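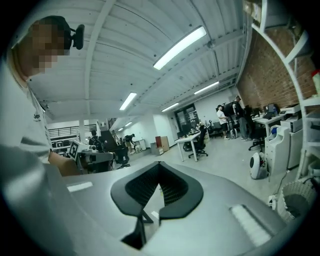 Moisture Retention in Potting Mixes with Reused Coffee Grounds

Esperanza Sepúlveda
Supervised project, Gallagher building, February

1. Purpose

The project compared how long four potting mixes hold water after a single watering. Used grounds were collected from the Genbridge cafeteria and dried on trays before mixing.

2. Method

Each mix was placed in 3 identical pots. Grounds made up 0, 5, 10 or 20 percent of the volume – the remainder was peat-free compost. Pots were watered to saturation, drained for 2 hours and weighed every morning.

3. Results

The 20 percent mix lost water most slowly, but its surface formed a crust that shed water at the next watering. The 10 percent mix stayed open and drained evenly. Differences between the two lowest mixes were within the error of the scale.

4. Limits

Room humidity was not controlled. No plants were grown in the pots, so root uptake was not measured.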